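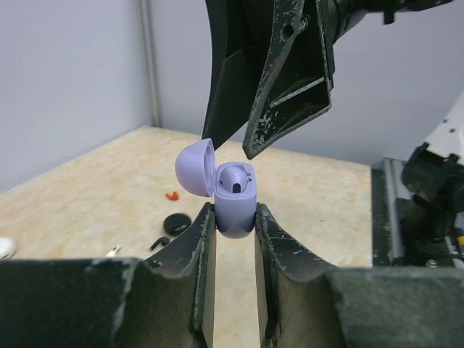
6 min read

I have owned wireless earbuds for long enough now to have opinions about the cases, and most of my opinions are complaints. The sound is fine. I can't tell a good pair from a very good pair on the bus. What I can tell is whether the lid opens with one thumb and whether I can get an earbud out with cold hands.

I started writing this in August, when I was clearing out the drawer by the front door. The drawer had three old cases in it, one with both earbuds, one with just the left, and one with nothing. I kept the first and put the other two in the bag for the electronics drop-off at Mundham. Then I sat down at the kitchen table and tried to work out why I keep losing one at a time.

The answer is that I take one out and leave the other in. I do it when I'm cooking, so I can hear the timer. I do it on the phone. The one I take out goes on the counter, or in a shirt pocket, or on the arm of the couch, and the case is in another room. So the first change I made was a dull one. The case goes where I go. If I'm wearing one earbud, the case is in my pocket with the other one in it, and the lid is shut.

That alone took care of most of it. I have not lost one since, and I used to go looking almost every week.

The second thing is color. My first pair was black and so was the case. I also have a black bag, a dark gray couch and a black car interior. Next was white, which is better in the car and worse in bed sheets. Now I would tell anyone to buy a color they own very little of. Lavender, mint, orange, it doesn't matter. I used to think the pastel ones were for teenagers. Then I watched my sister-in-law find hers on a gravel path from a standing position, in the time it would have taken me to get down on my knees. She has a lavender case with lavender earbuds to go with it and she paid the same for them as for the black.

The finish matters too, more than I expected. A glossy case looks good for a week. After that it has fingerprints and fine scratches from keys, and it slides out of your hand. Matte holds up better for me. It does pick up dirt along the seam, and on a light color you will see it, but dirt comes off and scratches don't.

Shape is the next one. I have had a flat square case and a tall rounded one. The flat one sat better in jeans. The rounded one was easier to pull out of a bag because I could tell by feel what it was. It wouldn't stand up by itself, though, and I gave up trying. It lies on its side on the desk and it works the same.

Getting the earbud out is the part I have changed my mind about. I used to pinch the head from above and pull. The head is smooth and usually glossy, the magnet is strong, and there isn't much to hold on to. About half the time it would pop out and go across the floor. What works better for me is to push the head gently with my thumb so it rolls toward me, and then take it by whatever part comes up. It took a day or two to get used to. Krisztina Szűcs, who sat next to me at Flosgate for two years, did it this way with one hand while typing with the other. I should have copied her back then.

I also stopped opening the case over anything I don't want to move. No storm drains, no train platforms, no car seats. The gap between a car seat and the center console is where my second left earbud went. I got it out with a wooden spoon and a loop of tape, and it took 15 minutes in a parking lot. Now I open the case over a table or over my other hand.

Cleaning. I do it once a month, when I remember. I use a dry cotton swab for the wells inside the case and an old soft toothbrush for the mesh on the earbuds. I hold the earbud with the mesh facing down while I brush it so the bits fall out and not in. A wooden toothpick gets the line of gray stuff out of the hinge. I don't use water, and I don't use alcohol on the soft tips since it seemed to make one set go sticky. The tips come off and get washed in dish soap, and then they stay on a paper towel overnight. I do this at the table with a light-colored dish towel spread out, because a silicone tip on a patterned tablecloth is gone.

If one side is quieter than the other, clean it before you do anything else. I nearly threw out a good pair over this. I had the new ones in an online cart. The mesh on the right one was packed solid, and I'll leave it at that.

If one side won't charge, look at the contacts. Mine had a film on them. I rubbed it off with a dry swab and it charged the next time I put it in. The other possibility is that the earbud isn't sitting all the way down. Thick replacement tips will do that - they keep the lid from closing completely, or they hold the earbud up just enough that it doesn't touch. I had bought a bag of foam tips and had to go back to the ones that came in the box. There are 6 foam tips left if anybody wants them.

I tried a cover for the case too. It was a silicone one from Jilico with a clip on the back. The clip was useful. The cover was not, as it slid around on the lid and collected lint, and I had to peel it back to see the charging light. After a month I took it off and bought a small zip pouch, which now also holds the cable and a spare set of tips. The pouch clips to the loop inside my bag. My neighbor Peng keeps his in a mint tin with a folded square of felt in it, and that does the same job for no money.

Write your phone number somewhere. I put mine on a small piece of label tape on the bottom of the case. I know the phone can show you a map, but the map shows where your phone last saw them, and that isn't much help to the person who picks them up off a bench. A first name and a number is enough.

I still haven't decided what to do with the old pair from the drawer. They hold a charge for maybe an hour and the lid is loose. I'm thinking of leaving them in the garage for mowing, where I won't mind if they get grass on them. If I do, they are getting a strip of orange tape first.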